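# Trokley tabletop cell: planning and buying notes

Prices and lead times checked 4/18/21 by Themba Mofokeng, Wiritthorpe office.

The Trokley cell is a single arm and a five-position workplan controller, sold by Vustivix for pick-and-place work on an ordinary table. It suits teams who want to try light handling tasks before paying for a fixed line. The arm and the hand are ordered separately, so please read the hand section before asking for a quote.

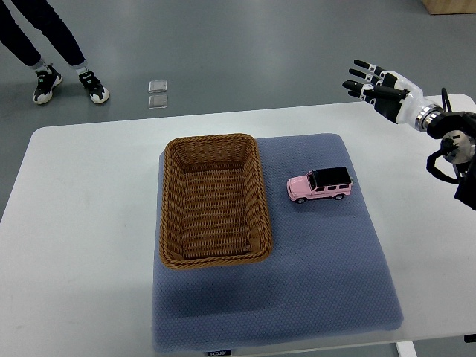 Budget for the table and the small items as well as the arm. Most first orders leave these out, and they come back later as extra invoices. A padded mat and a plain wicker basket cost very little next to the hardware, and a toy car makes a fair first object for pick-and-place – it has a clear front and back, so you can set a rule for which way round it should end up. Keep one spare of everything you plan to handle.

## What to allow for

- Starter accessories pack: £398
- Installation and first set-up: £2000
- Spare finger kit: £60
- Lead time on the arm: 4 weeks

Delivery is to the ground floor only. If you need the cell upstairs, tell us when you order.

## Choosing a hand

The Lekota hand is the one we quote by default. A two-finger gripper is cheaper and easier to look after, and for boxes of one size it is usually enough. Choose the fingered hand if your objects vary in shape or need holding from more than one side.
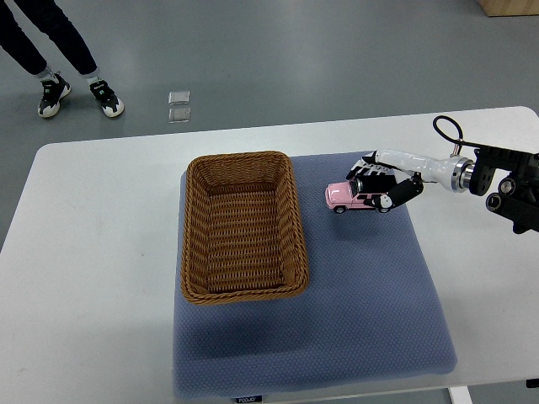 Either hand can be changed later, but the wrist adaptor differs and has to be bought again. Cable covers are the same for both.

Allow clear floor on the far side of the table for the operator, and check the table does not rock before the fitter arrives. Orders placed after the end of November go into the following year's price list.

Quotes are valid for 60 days. Send the table height and a list of objects with your request.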